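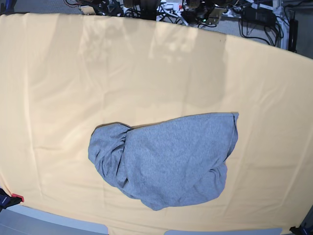
Lists > TV Drama > Lillberg > Season 2 > Thread view

Re: [lillberg-talk] Episode 4, the boathouse argument

From: Jennylyn Sarmiento
To: lillberg-talk

Erlinda Evangelista wrote:

> I finally caught up with episode 4 and I'm not sure what the rest of you
> liked so much. The boathouse argument goes on for what felt like half the
> episode and Marit says the same thing over and over. We already know she
> blames her brother for selling the ferry. We knew it in the first season.
> I also don't see why the show needed a flashback to the winter their
> mother left, when the kids in it look nothing like the adults.
>
> The scenes with the harbor inspector are the only part that moved.
> Does anybody else think they are stretching a thin story to fill
> the order?
>
> Erlinda

I watched it again last night with your message in mind. I agree with part of it, but not the part about Marit.

She does repeat herself, but the line changes. The first time she says "You sold it without asking." The second time it's "You sold it without asking me." By the end she says "You didn't ask me anything," and she has stopped talking about the ferry. Her brother keeps answering the first version. He has his reasons lined up — the loan, the engine, the winter schedule — and he goes through them in order while she is already somewhere else. I missed this the first time too, mostly because I was waiting for the inspector to walk in.

As for length, I checked the counter. The argument starts a little before the midpoint and runs 21 minutes if you include the flashback. That is long for this show. The dinner in the first season, the one with the broken radiator, felt longer to me but it was well under that. I would have cut the part where he goes outside to look at the mooring lines. It lets the air out and he comes back in saying nothing new.

On the flashback, I'm with you on the casting. The girl is fine. The boy is a good actor but he is a head taller than his sister, and in the present-day scenes it's the other way around. People's heights do change, of course, but it took me a minute to work out who was who. They could have fixed that by having somebody say a name. What I did like is that the mother is never shown from the front. You get her coat, her hands on the suitcase, and her voice in the hall. Compare that with Fashola, which a lot of us watched last spring, where every flashback had the dead father giving a speech straight to his son.

You asked if they are stretching the story. Maybe a little. The second season has two more episodes than the first, and the extra room seems to have gone to the cousins in Skosenow. I don't know what those scenes are for yet. The cousin with the bakery has had three conversations about the lease and none of them has touched the main plot. If she turns out to be the one who lent the money for the engine, then I'll take that back. There was a receipt on the counter in episode 3 that the shot stayed on for a while, and I don't think they would do that for nothing.

I don't agree that the inspector is the only part that moves. He is the easiest part to follow, because he wants one thing and he goes around asking for it. His scene with the fuel dock owner is very well written. But he hasn't learned anything since episode 2, when he found out the ferry was still registered under the old name. All he has done is drive from place to place and have people be rude to him. I like him a lot, I just don't think he is carrying it.

Something I haven't seen anyone bring up: the year painted on the boathouse door is 2000, and the brother says in the pilot that their grandfather built it. The grandfather was supposed to have died when Marit was a baby, and she's clearly past thirty. Either it was repainted when somebody fixed the roof or the art department slipped. I went back through the list archive and couldn't find it mentioned. If anybody has the first season on disc, could you check whether the door is visible in the storm episode? My copy is the Zakico stream and it's too dark to read.

Also, for those who asked, the song over the end credits is the same one Marit hums in the truck in episode 1. It's slower and there is no singing, so it's easy to miss.

I'll be a few days behind on episode 5, so please keep putting the episode number in the subject line. A couple of replies last week had spoilers under the old subject and I read more than I wanted to.

Jennylyn

This site uses cookies to remember your thread view settings. Accept | Manage

Contact the list owner | Archive rules | Back to top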